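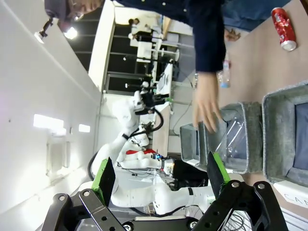 A hand reaches down towards grey bins. Lernside's rules on drinks cans change this month.

Lernside District Council
2025-11-04

Households in Lernside will no longer be asked to crush drinks cans before putting them out for collection, under revised recycling guidance approved by the district council. The change applies to all kerbside rounds and to the bring sites at Clavau and the market car park. Collection days stay the same.

The previous advice, printed on the lid sticker of every recycling box, told residents to rinse cans and flatten them by hand or foot to save space. The new wording asks for cans to be emptied, rinsed and left in their original shape. Cans that have already been crushed will still be accepted and do not need to be taken out of the box.

The guidance follows a trial carried out in September at the Tănase transfer station, where the district's mixed metals, plastics and cartons are separated before being baled. During the trial, material from 748 households was kept apart from the general intake and divided into two streams. One set of streets had been asked by letter to flatten cans, the other to leave them whole.

According to the report put before councillors, flattened cans were more likely to travel with the paper and card. The first stage of separation at Tănase is a sloping screen, on which flat and light items are carried upwards while rounded ones roll back. A can pressed end to end behaves much like a bottle cap and drops through with broken glass and grit. A can pressed along its side tends to stay with the card, and from there it can only be recovered by hand or rejected by the paper mill.

The station's eddy current separator, which throws aluminium clear of other material at the end of a conveyor, was found to cope with both shapes, although very small or tightly folded pieces were thrown a shorter distance. The report recommends that the splitter plate be moved by 7 mm to allow for this. The adjustment can be made during a normal maintenance stop and has no cost attached to it.

Foil trays and kitchen foil are treated differently. These should still be scrunched together into a ball, as loose sheets are readily taken for paper by the screen. Aerosols must be empty, with the plastic cap removed, and should never be pierced or flattened. Steel food tins are unaffected by the change — they are lifted out by magnet at an earlier point, whatever their shape — but lids should be pushed inside the tin where possible.

The main objection raised during consultation was space. Standard boxes in Lernside hold 55 litres, and larger households said that whole cans would fill them before the fortnightly collection. The council received 146 responses, most of them on this point. A second box can be requested free of charge, and the scheme has an initial stock of 300, to be issued in order of application. Clear sacks left beside the box will be taken so long as the contents are visible and the neck is tied.

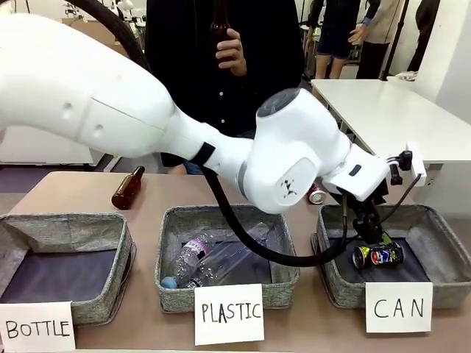
Jamura, in its written reply to the consultation, said its crews could manage the extra volume on the existing rounds but asked for the change to be reviewed after the Christmas period, when drinks packaging is at its heaviest. It added that vehicles on the two rural rounds were already close to full by the last few streets, and that whole cans would bring the tipping run forward. The firm also asked that the wording on boxes and on the council's website be altered at the same time, as conflicting instructions had led to complaints at the kerbside when glass was added to the scheme.

The council has accepted the request for a review. It will look at tipping weights, the number of extra runs made by vehicles and the metal content of paper bales leaving Tănase. The last of these is sampled weekly and will be the main measure of whether the new advice is being followed. No penalty will apply to households that continue to crush their cans.

Replacement lid stickers are to be delivered with the winter collection calendar. Residents in flats with shared containers will not receive a sticker — new panels will be fixed to the bin stores instead. Until then, the old sticker can be ignored as far as cans are concerned. Its advice on batteries still stands: they must not go in the box, and should be placed in a separate clear bag on top.

Requests for a second box can be made through the waste pages of the council website or at the Clavau office, where boxes can also be collected in person on production of a recent council tax bill.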